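Trucos de taller: poner a punto una celda de dos brazos para flores artificiales

Cada temporada llegan a la sección los mismos consejos para las celdas de manipulación, y la mitad no aguanta una mañana de trabajo. Aquí van los que sí uso en la mía, de dos brazos, que lleva 7 meses en el taller de Zallesar colocando rosas y hortensias de tela. Tomen el resto con la misma desconfianza con la que yo los leo.

Empiecen por la mesa. El manual de montaje de Starholm dice que dos tableros juntos equivalen a uno. No me lo creo. Si la junta queda con escalón, los tallos finos se enganchan en ella. Pasen una regla metálica de canto por toda la costura, calcen el lado bajo y repitan la prueba con los brazos extendidos.

Después, el reparto. Flores tumbadas, cabezas hacia un mismo lado, tallos hacia el otro y las hojas sueltas lejos del montón.
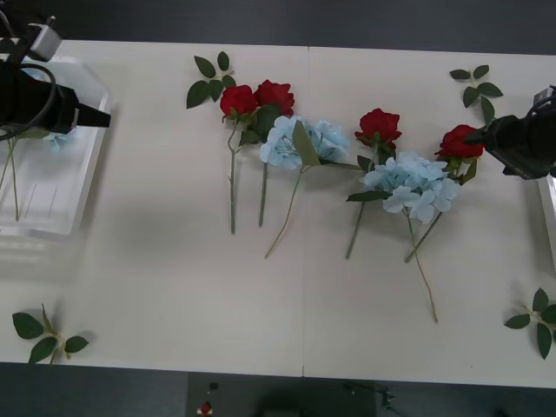
Rosas, hortensias y hojas sueltas sobre los dos tableros, con un brazo a cada lado.

Sinan Türkmen defiende amontonarlo todo «para que la máquina aprenda a buscarse la vida». Muy bonito. Yo prefiero saber si el fallo es de la pinza o del montón, y con las piezas cruzadas de cualquier manera no hay forma de saberlo. Algún cruce dejo, pero solo cuando la celda ya va fina.

Los cables: denles un bucle holgado junto a la pinza y muevan la muñeca a mano, con la corriente cortada, hasta los dos topes. Si el cable tira en alguno, suelten la brida y empiecen otra vez. Las bridas apretadas «para que quede limpio» son la avería más tonta que conozco.

Los dedos de la pinza se limpian con un paño apenas húmedo y se secan. Nada de disolvente, por mucho que lo recomienden en los foros. La flor de tela suelta pelusa, y la pelusa acaba en los dedos y en la lente de la muñeca. Yo limpio las dos cosas cada 200 agarres. En Bronbridge dicen que con 400 basta – será que allí las flores no se deshilachan.

Para comprobar la altura, acerquen la pinza abierta a una flor y miren por la cámara de la muñeca. Interesa ver los dos dedos y el tallo principal. Si los pétalos lo tapan todo, suban un poco y vuelvan a entrar desde el lado del tallo. 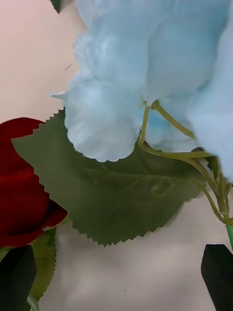 Vista desde la muñeca: el tallo principal de la flor azul queda justo encima del dedo derecho.

Cuidado con los tallitos que se ramifican bajo la flor. Cerrar ahí dobla el plástico y la pieza sale torcida. Hay que coger el tallo grueso, más abajo. Las hojas grandes de borde dentado también engañan, con su sombra sobre el tablero claro. Antes de tocar un solo parámetro, prueben a cambiar la luz de sitio.

Lo de recalibrar a diario, que Perihan Yüksel repite en todos sus cursos, me parece perder el tiempo. Recalibro cuando cambio los dedos, cuando alguien golpea la mesa y a principios de noviembre, cuando encendemos la calefacción. Si alguien tiene datos que digan otra cosa, que los mande.

Y guarden los tornillos de la pinza en un bote con tapa. Los repuestos de Yalçınkaya me tardaron 4 semanas.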